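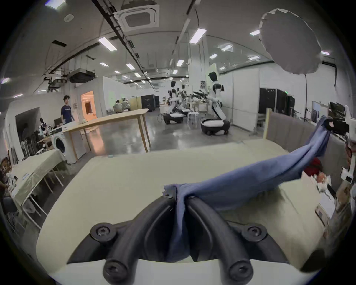 Blue cloth, twisted up

Canned beer in pubs - would you pay pub prices?

hopsack707
My local in Paiva has taken out two hand pumps and put in a fridge of Ruvmont cans. The pale is decent, but it's the same can I get from the shop on the corner for a good bit less. Has anyone else's pub done this?

mildmannered
Ours did it in February. Cask sales were slow midweek and the landlord was pouring beer away. I'd sooner have a fresh can than a tired pint. 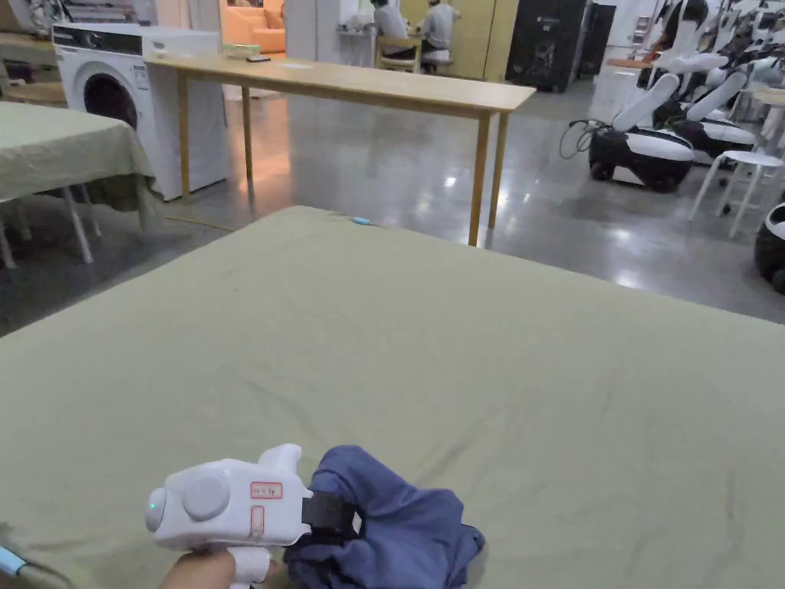

Navy cloth on the green table

hopsack707
Fair point on tired pints. But then put one pump on and look after it. Two pumps gone and nothing in their place is a different matter.

cellar_399
You can't compare the two. A can is filtered and fizzy, and cask isn't. If I go out I want something I can't have on the sofa.

mildmannered
Not all of them are filtered. The Kavport stout has sediment in it and says so on the side. Pour it slowly into a glass and leave the last bit.

cellar_399
Stand corrected on the stout. Still too cold when it comes out of a pub fridge.

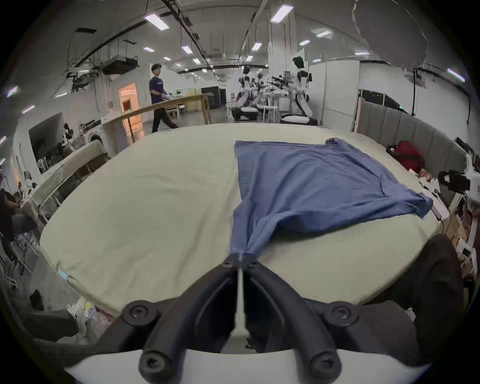 Blue cloth held at one corner

drayhorse
I used to work at Rultovari when the canning line went in. The smallest run we could do was 2059 cans, so a small brewery had to be sure of selling them. Pubs taking a few trays made that possible. We did 1000 of the first porter by hand before that and it took two of us all week.

hopsack707
Didn't know that. Were the hand-filled ones any good?

drayhorse
Mixed. Some went flat inside a month. The line was much better.

mildmannered
Do you ask for a glass or drink from the can?

cellar_399
Glass, always. You can't smell anything through that little hole.
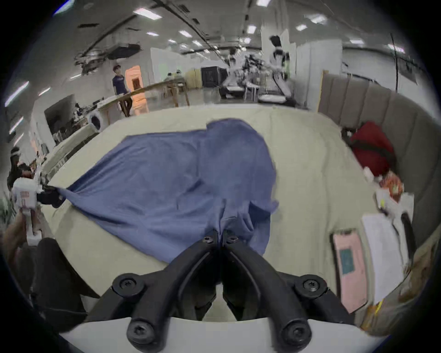
Similar threads

Best temperature for bottled stout
Ruvmont pale - has the recipe changed?
Pubs in Paiva with more than three pumps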